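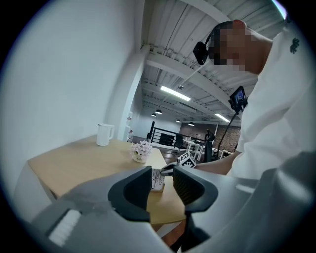
Koen Nijs wrote to me after my last column and said that a promotion panel can only choose from the names it is given, so I should stop blaming the panels. He has sat on 8 of them at Desmet and says he never once saw a good candidate turned away unfairly.

I believe him. I still think he is looking at the wrong end of the process. By the time a panel meets, most of the choosing is over. A manager has already decided who gets the difficult client, who fills in during October when the boss is on leave, and who is told that a job is coming open.

At Bistunden, where I worked for ten years, we had 38 team leads and no written rule for naming a deputy. People picked whoever sat closest or whoever had asked. I did the same. My first deputy was a man I ate lunch with. He did fine, and two years later he had my job.

The fix I would argue for is dull. Post every acting role, even the ones that last two weeks. Leave the posting up long enough for part-time staff to see it. Write down who applied and who got it, and let the staff read the list.

The Jarkum office tried this before the Gukville office did, and managers complained about the paperwork. It came to one page per role. A company with 2,000 employees can handle one page.

Nijs says posting short roles will slow things down. It will, by a few days. I would accept that delay, and I would like to hear from managers who wouldn't.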